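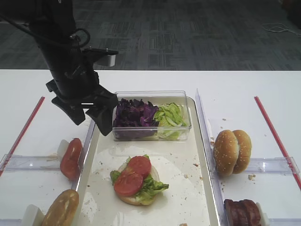 Cabbage and lettuce tub, burger on the tray.

Feb 7, 2024

Scene shop notebook, diner play. Load-in is done and the flats are up, so most of this is projection and the turntable.

Projector first. Moved it from the balcony rail to the second electric because the rail position threw actor shadows across the whole back wall. New throw is shorter and the picture now lands 8 inches low on stage right. Keystone fixes the corners but makes the neon sign slide look soft. Left it at the minimum correction and raised the screen batten to meet it. The sign reads fine from the back row. From the front row you can see pixels in the red, and I can live with that.

The Sirkex player drops the first frame when it goes from the highway loop to the rain loop. You get a flash of black. Tried a longer crossfade, same flash. Tried re-exporting the rain loop with two seconds of still at the head, flash gone. Do the same to every clip before tech. There are 63 cues in the show file and a lot of them share clips, so it should be an evening of work, maybe less if someone else runs the exports while I relabel.

Cue numbering: Stamatia wants video to follow light cue numbers so she only has to call one. Agreed. Anything that is video only gets a point number. Please stop adding cues at the end of the list and dragging them up, it renumbers the follow-ons and we lost the train twice that way.

Turntable. Runs clockwise without trouble. Counterclockwise it catches once per turn, at the spot where the two center lids meet. Pulled the lid, found the edge proud of its neighbor, planed it, put it back. Better but still a tick you can hear from the house when the room is quiet. The casters there are the old Tosoto ones from the September show and one has a flat on it. Ordered replacements. Until they come, run it clockwise only, and tell the cast before they get on.

Weight test with the counter unit, the jukebox and four people standing on it: no sag, motor warm but not hot after ten turns. The brake holds. Still want a second person on the e-stop for every run, including rehearsals where it "only moves once."

Counter unit. The laminate top lifted at the upstage corner again. Contact cement on both faces this time and clamped. Don't lean on it until tomorrow. The stools are bolted through the platform now and the washers are on. The third stool squeaks when it swivels. Wax did nothing, will try a nylon spacer.

Budget so far on the turntable repair is $195, not counting the casters. I had put down 100. The difference is the new drive belt, which was not on the list because I thought we had a spare. We had a spare for the old motor. It is in the bin marked Iltov if anyone ever needs it.

Paint. The floor got its second coat last night and the checker pattern is taped out. The Theodorakopoulos flats (the brick ones from storage, with the name still stenciled on the back) took the gray glaze well. They look too clean under the cool wash and right under the amber, so hold off on more dirt until we see them in the real cues. If they still look new, spatter from the bottom up and keep it below knee height.

Sound asked for a speaker inside the jukebox. There is room if it faces down. It needs a hole in the bottom and a cable path through the center of the turntable — that means the slip ring, and the slip ring only has two free channels. One of those is promised to the counter lamp. So yes to the speaker, no to anything else on the table. Told Stamatia.

Masking: gap stage left between the second leg and the proscenium. Anyone in the last few seats can see the props shelf. Move the leg in and re-tie, then check that the waitress entrance still clears.

To do
Export all clips with still heads
Renumber video cues, print for the booth
Nylon spacer, third stool
Drill jukebox bottom, run speaker cable
Re-tie leg, stage left
Sand the tick at the center lid once the casters are in
Glow tape on the turntable edge, both steps, and the upstage escape
Return the borrowed clamps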